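The Clock from Nenport
by Marama Cosgrove

Ankica Yordanov sold the shop in July and kept the clock. It had hung over the counter for as long as she'd had the place, and it was the only thing the buyer asked for that she wouldn't give him. He offered more money. She said no and he went off to measure the windows.

It was a heavy clock, made in Nenport, with a painted face and a brass ring round the glass. It lost two minutes a day. Every morning before opening she had stood on the stool and pushed the minute hand forward with her finger, and her customers had set their watches by it and missed their buses.

Her new flat was on the third floor in Prisdale. The walls were thin and the man from the agency had told her no nails. She put the clock on the kitchen table and leaned it against the bread bin, and there it stayed for most of a month, facing the cooker.

"You could get it mended," said Declan Tomoana, who lived across the landing. He had come in to borrow a tin opener.

"It isn't broken."

"It says ten to."

"It's two minutes out. I haven't done it today."

Declan looked at his phone and then at the clock. "It's more than two minutes," he said.

She looked as well. He was right. It was nearly a quarter of an hour out, and when she put her ear to the case the tick had a sort of limp in it.

The next day she wrapped it in a bath towel, put it in the shopping trolley and took the 21 into town. The driver lowered the step for her. She sat with one hand on the handle the whole way and got off a stop early by mistake, so that she had to pull the thing up the hill past the library and the bank.

The repairer was a woman called Nusrat Haque who worked from one room over a dry cleaner's. She didn't say much. She unwrapped the clock, turned it on its face and took the back off with a small screwdriver. Then she sat looking into it for so long that Ankica began to read the certificates on the wall.

"Who's been at this?" Nusrat said.

"Nobody. My husband, once."

"When?"

"When we got it."

Nusrat bent a lamp down over the works. "It's been set slow," she said. "The pendulum's been lengthened. Someone has put a bit of wire on it, look, very neatly. It would have kept good time without that. What's wrong with it now is only that the wire has slipped and it's catching."

Ankica looked. There was the wire, wound round tightly and tucked under at the end, the way he used to finish off a parcel.

"Why would he do that?" she said.

"I couldn't tell you. I can take it off in five minutes and you'd have a clock that's right."

Ankica thought about the shop at closing time. They had shut at six by the clock. It had never been six by anybody else's. He used to stand by the door with the key in his hand, looking up at it, and there was always one more person hurrying over the road from the station with their coat open, wanting milk.

"How much is it worth?" she asked.

"Running properly? You might get 3000 for it, from the right person. Nenport ones have gone up."

"And with the wire on?"

"The same. They'd take the wire off."

A bell went downstairs in the dry cleaner's. Nusrat got up to shut the door, and came back and waited with her hands in her lap.

"Can you put it back where it was?" said Ankica. "The wire. So that it's two minutes."

"Two minutes slow."

"Yes."

"I've never been asked for that," said Nusrat, and pulled the lamp down again.
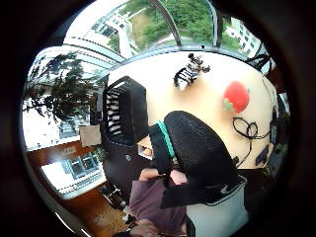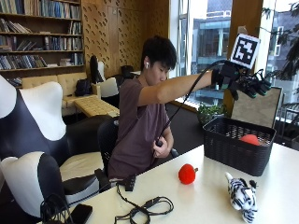
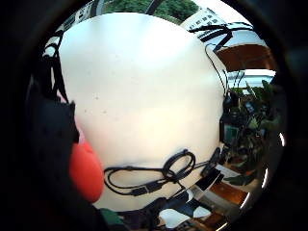 It took longer to put right than it would have taken to take off. Nusrat wanted to watch it run, so Ankica left it with her and went home on the bus with the empty trolley and the towel folded in the bottom.

When she went back for it the bill was small. Nusrat had written on it "pendulum adjusted to customer's wishes" and underlined customer's. She carried the clock down the stairs herself and held the street door open with her foot.

Declan put up a shelf for it. He used nails. He said the agency never looked at anything above head height, and he brought a spirit level and a packet of biscuits and made a fair amount of dust. The clock fitted with a little room at either side, and Ankica put the rent book in one gap and the tin opener, which he had finally returned, in the other.

In the morning she climbed on a kitchen chair, opened the glass and pushed the hand forward. Then she got down and filled the kettle.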